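Flokus 2.3 评测:手术缝合机器人的感知与标注工具,用了四个月之后

Flokus 是 Vergara 出的一套软件,做三件事:多路视频与关节数据的同步回放、缝线和器械的分割跟踪、动作阶段的半自动标注。我们组从七月开始用它处理缝合练习的记录,到现在导入了3487段片段。之前用的是 Vovow,再往前是自己写的脚本。下面按使用顺序写,先说导入,再说感知,最后是规划接口和价格。

安装没有太大问题。官方给的是容器镜像,显卡驱动版本要对得上,否则分割模块会退回到处理器上跑,界面上只有一行灰色小字提示,很容易漏看。导入时需要一个时间轴配置文件,写清每路视频和关节数据的时钟来源。文档里的样例少写了一个字段,照抄会报错,补上偏移量那一行就行。

同步回放是这套软件做得最扎实的部分。固定视角和腕部视角并排放,拖动时间轴时关节曲线跟着走,没有明显卡顿。腕部视角离组织近,自身夹爪常年占着画面下方,而且是虚的。Flokus 允许给每路视频设一个自身遮罩,遮罩随关节角更新,后面的分割就不会把虚焦的夹爪当成组织边界。
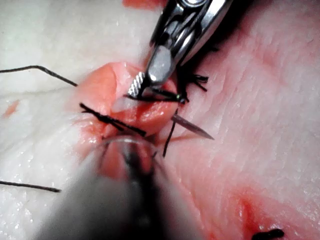

没有标定过的腕部视频能不能直接用?
能导入,也能做二维分割和阶段标注,但三维线形重建和自身遮罩会被禁用。补做一次手眼标定后,可以对旧片段批量重算,不用重新导入。

分割分四类:组织、器械、针、线。针的效果最好,只要露出一段弧,轮廓基本贴合,插在组织里只剩针尖时也能保住编号。线要差一些。练习垫上旧线结很多,剪短的线尾和正在用的线颜色一样,模型靠连通性区分,一旦两者在画面里交叉,编号就会跳到旧线上去。默认参数下,我们抽查的片段里这种跳号是最常见的错误。把“静止线段”选项打开以后好很多,它会先扫一遍整段视频,把一直不动的线归为背景。代价是处理时间变长,而且如果操作中碰动了旧线结,那一小段又会被认回来,得手工改。

固定视角下的情况简单一些。线从一侧器械拉到另一侧,跨度大,背景亮,中心线拟合很稳。需要留意的是四角偏暗的画面,器械杆部沉在阴影里,分割只能给出靠近钳口的部分。我们的做法是让软件用运动学投影补齐杆部,再人工看一遍钳口位置。

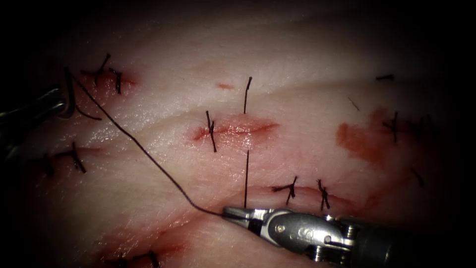 文/Aitana Cabello
2024年11月22日

规划接口是2.3版新加的。它读入重建好的线形和针的位姿,输出下一步的抓取点和拉线方向,可以只在回放里叠加显示,也可以通过接口发给控制器。我只试过前一种。抓取点的建议大体合理,多数落在线的自由段上,离线结有一定距离。拉线方向偏保守,总是倾向于贴着组织表面走,遇到褶皱高的地方会绕远。参数里有一个表面间隙值,调小之后路径更直,但文档没有写单位,我是对着叠加图一点点试出来的。

张力估计要单独说。Flokus 没有接力传感器的入口,张力完全由线的几何形状推断:线越接近直线,给出的数值越高。软件把结果分成松弛、过渡、绷紧三档。松弛和绷紧两档可用,过渡档的抖动太大,我在标注时直接忽略。强光会影响这个模块,画面一侧过曝时,细线在亮处对比度还够,深色的部分落到暗处就和阴影连在一起,中心线的起点会漂。把曝光补偿设成按区域计算,可以减轻一部分。
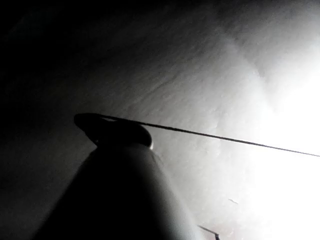

Tanner Dufour 在试用版的讨论页里留言:张力三档的阈值写死在模型里,换一种粗细的线就不准,我最后把这个模块关了,自己用中心线的曲率算了一个值,导出成自定义通道再读回来。他贴出的做法我照着试过,自定义通道确实能和阶段标注对齐,只是每次升级后要重新登记通道名。

阶段标注方面,软件预设了入针、出针、拉线、打结、剪线等标签,可以自己增删。自动标注给出的边界一般要往后挪几帧,尤其是拉线转打结的地方。快捷键设计得顺手,左右微调、确认、跳到下一处低置信度位置,都在左手能按到的范围里。一段练习的人工修正时间,从用 Vovow 时的48分钟降到了不到一半。

不满意的地方还有几处。导出只支持 Flokus 自己的格式和一种通用表格,分割掩膜要另外跑命令行工具。多人同时改一段标注时,后保存的会覆盖先保存的,没有提示,我们丢过一个下午的工作。日志写得太简略,分割失败只给错误码,要去 Rodon 维护的插件列表里对照才知道意思。

价格是每个席位每年2295欧元,教学单位有折扣,需要发邮件问。试用版功能完整,限制在3个项目。

如果手上的数据以固定视角为主,只需要阶段标注,Vovow 够用,也便宜。要处理腕部视角,或者需要线的三维形状,Flokus 目前更合适,买之前用试用版跑一遍自己最难的片段,重点看旧线结多的和光照不均的那几段。我们明年续了两个席位,规划接口等下一版再评。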